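Musikschule Drirnar bezieht im Herbst neue Räume

August 2020

Die Musikschule Drirnar zieht zum neuen Schuljahr in das ehemalige Postgebäude am Bahnhof. Das hat der Gemeinderat in seiner letzten Sitzung vor der Sommerpause beschlossen. Der Mietvertrag mit der Eigentümerin, der Immobilienfirma Hakthorpe, läuft zunächst über zehn Jahre.

Bislang war der Unterricht auf vier Standorte verteilt, darunter zwei Klassenzimmer der Grundschule, die nur nachmittags zur Verfügung standen. Für die Schlagzeugklasse gab es zuletzt gar keinen festen Raum mehr, nachdem der Keller des Gemeindehauses im April wegen Feuchtigkeit gesperrt worden war.
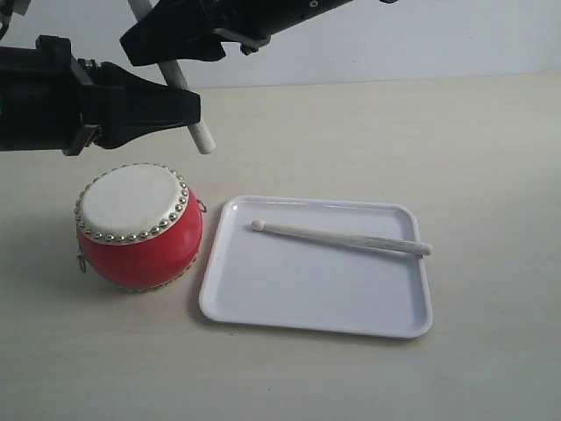 Im Obergeschoss der alten Post entstehen 18 Unterrichtsräume. Die beiden größten sind für Ensembles und Schlagzeug vorgesehen und bekommen schallgedämmte Türen und einen schwimmend verlegten Boden. Im Erdgeschoss, wo früher die Schalter waren, wird ein Vortragssaal mit 90 Plätzen eingerichtet. Er soll auch von den örtlichen Chören und vom Blasorchester genutzt werden können. Die Belegung regelt die Gemeindeverwaltung, Anfragen nimmt sie ab September entgegen.

Mit dem Umbau wurde das Büro Šťastný beauftragt, das in Drirnar bereits die Sanierung der Turnhalle geplant hat. Die Arbeiten an Elektrik und Heizung sind nach Angaben der Gemeinde weitgehend abgeschlossen. Offen sind noch die Akustikdecken, deren Lieferung sich im Frühjahr verzögert hatte. Der Saal wird deshalb voraussichtlich erst im November fertig, der Unterricht im Obergeschoss soll davon unabhängig beginnen.
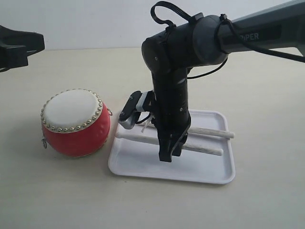

An der Musikschule sind derzeit fast 40 Lehrkräfte beschäftigt, die meisten in Teilzeit. Am stärksten nachgefragt sind Klavier und Gitarre, beim Schlagzeug besteht eine Warteliste. Dort will die Schule nach dem Umzug zwei zusätzliche Gruppen für Anfänger ab acht Jahren anbieten. Der Unterricht findet zunächst unter den geltenden Hygieneregeln statt. Bläser und Sänger werden einzeln unterrichtet, Gruppen nur in den beiden großen Räumen. Zwischen den Stunden wird gelüftet, Eltern warten im Freien oder im Foyer mit Maske.

Für die Anschaffung von Notenpulten und Stühlen hat der Förderverein 3283 Euro gesammelt. Das Geld stammt überwiegend aus Einzelspenden, das sonst übliche Sommerkonzert musste ausfallen. Die Gebühren bleiben im kommenden Schuljahr unverändert, über eine Anpassung wird erst mit dem nächsten Haushalt beraten.

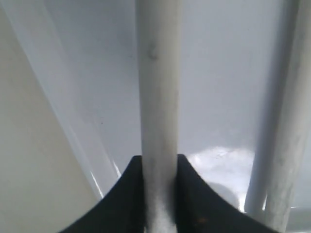
Anmeldung und Anfahrt

Anmeldungen für das neue Schuljahr sind schriftlich im Sekretariat möglich, das bis zum Umzug an der bisherigen Adresse bleibt. Die Buslinie Richtung Steno hält direkt vor dem Gebäude. Fahrradständer befinden sich im Hof, Parkplätze gibt es auf der Rückseite des Bahnhofs.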